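About Us

Wendstead Robot Care
Setup, upkeep and repair for small robot arms and the tables they work on

If you have found your way to this page, you probably own a robot arm that used to do something well and now does it a little less well, or you are about to own one and would like the first month to go smoothly. Either way, welcome, and pull up a chair. We are a small shop with a long bench, a lot of hex keys and a kettle that is never far from boiling, and we have looked after 253 arms since we opened our doors. A good many of them come back to us every year for a checkup, the same way a car or a piano would.

How we got started

Wendstead began as the repair corner of a shop that sold sewing machines and knitting machines. People would bring in other things with motors in them, and we were too curious to turn them away. One March a teaching lab across town asked whether we would have a look at a small arm that had begun to shake whenever it reached out past the middle of its table. We had never had one apart before. The trouble was a joint that had worked itself slack and a mounting plate with one bolt doing the work of four, and once we had put that right we found we had enjoyed the job more than anything else that had come through the door that year. Word went from one lab to the next, the sewing machines slowly moved to the back shelves, and in time the arms had the whole front room.

We still think like sewing machine people. We like to listen to a machine before we open it, we keep the old screws in a labeled dish, and we write everything down in a paper book with a pencil on a string. The book currently in use starts at job number 3628, which sounds grander than it is, as we carried the numbering over from the old shop and never saw a good reason to begin again at one!

What we look after

Most of our work is on what people call a cell, a word that sounds more serious than the thing itself. For our customers it usually means one arm, one table, a gripper, a small camera up near the wrist, and whatever objects the arm is meant to pick up and put down. Some cells sit in college teaching rooms. Some are in workshops where the arm loads parts, and a few are in people's garages, where they are very much loved and rather dusty.

Our oldest standing arrangement is for a table cell we call Varum, after the name painted on its cabinet door. We put it together, we visit it, and we have had every part of it in our hands at one time or another. It has taught us most of what we know, so we'll use it to explain how we go about things.

Setting up

A new setup starts with the table, and we are fussy about the table. We put a level on it in both directions, lean on each corner in turn, and shim the feet until leaning makes no difference. Then the base of the arm goes down. We tighten the bolts a bit at a time and in a cross pattern, like the nuts on a car wheel, and we put a stripe of paint pen across each bolt head and onto the plate so that anyone can see later if one has crept.

Cables come next, and they get more of our time than you might expect. A cable that is happy when the arm is folded up can be pulled tight as a fiddle string when the arm reaches for the far corner. We move the arm by hand, with the power off, through every pose it will be asked to make, and we leave slack where slack is needed and tie things down where it isn't. The camera cable gets its own route with its own clips – we learned that one the hard way, on a job where it shared a tie with the gripper cable and slowly rubbed itself through.

After that we fit the gripper and check that both fingers meet squarely along their whole length. A slip of ordinary paper is the best tool for this. Close the fingers on it gently, tug at the top, tug at the bottom, and you will feel straight away if one end is gripping and the other isn't. If they don't meet, we loosen the finger screws, close the gripper on a flat bar, and tighten everything again while it holds.

Only when all of that is done do we turn to the camera and the software side, where we match up what the camera sees with where the arm thinks it is. It is slow and a bit dull, and we do it twice, with a cup of coffee in between.

Upkeep, season by season

We offer regular visits, and for most cells a visit every few months is plenty. We wipe the arm down with a barely damp cloth, clean the camera lens with the proper tissue (please, please don't use your shirt), check the paint stripes, and feel each joint for play. We run the arm slowly with the room quiet and listen. Then we look at the finger pads, which wear out sooner than anything else and cost the least to replace.

Our standard visit sheet has 17 lines on it. We leave you a copy, with our remarks written in words instead of codes, so that whoever opens the cabinet next will know what we found and what we thought of it. If something is fine now but will want attention by the next visit, we say so, and we tell you what the part is likely to cost so it doesn't land on you as a surprise.

Between visits there are a few things we ask our customers to do for themselves. Keep drinks off the table. Write down any odd noise, with the time of day if you can. Park the arm in its rest pose before you cut the power. And if it bumps into something hard, don't just carry on – run the home check first, and call us if the numbers have shifted.

Repairs

When a machine does need to come in, we keep two benches for it. The big one is named Palacios and the little one Zeven, after the street names on two old signs that hang above them. Palacios is for whole arms and anything with a gearbox in it. Zeven is for grippers, cameras, connectors and the kind of job where you are grateful for a magnifying lamp.

We begin by asking you to tell us the whole story, even the parts that don't seem to matter. Then we try to see the fault for ourselves before we touch a screw, and we call you with a price before going any further. A bench inspection is $345, and if you go ahead with the repair, that amount comes off the bill.

Testing before we hand a cell back

We're proudest of this part, and it is also the plainest. We like to finish on a task that looks like play: a whiteboard laid flat on the table, an outline drawn on it in marker, and a block to be moved inside the outline. It asks a lot of an arm in a small space. The camera has to pick out the block and the line, the wrist has to come down without scraping the board, and the fingers have to close evenly and let go cleanly.

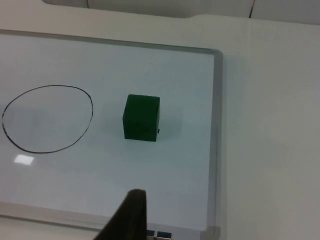 We set the block down in a new spot each time and turn it a little, so the arm can't get by on having learned one lucky path. We redraw the outline too, by hand, and we have stopped trying to make it neat. A customer's own table will not be neat either. Glossy boards catch the ceiling lights, and we leave that in the test for the same reason, moving the lamp only if the camera has real trouble with it.

While it runs, one of us watches the fingers and another watches the base. If the block skids as it is let go, we go back to the pads. If the arm always lands a little off to the same side, we go back to the camera mount, which can be nudged out of place by something as small as a stiff cable. If it misses in a different direction every time, we start feeling for a loose joint. Each of those gets fixed and the test starts over from the beginning, however late in the afternoon it is.

The board gets wiped clean when we finish, and the result goes into the pencil book along with the gripper settings and anything peculiar we noticed. More than once, a note in that book has saved a customer a second trip.

Learning with us

We are always glad to teach. If you'd like to be able to change your own finger pads, reroute a cable or run the home check with confidence, come and spend a morning at the bench with us. You don't need any background in machines. Bring your own gripper if you can, wear sleeves that roll up, and ask as many questions as you please. We will send you home with a spare set of pads and the paint pen.

Visiting and getting in touch

The shop opens at 8 in the morning, and the side door by the loading ramp is the easiest one if you are carrying something heavy. Please call ahead before bringing in a whole arm so that we can clear Palacios for you and have someone ready to help lift. If you can, pack the arm folded, with a blanket around the wrist and the camera taken off and carried separately, and don't forget the power supply. We have a shelf of spares, but yours is the one we want to test.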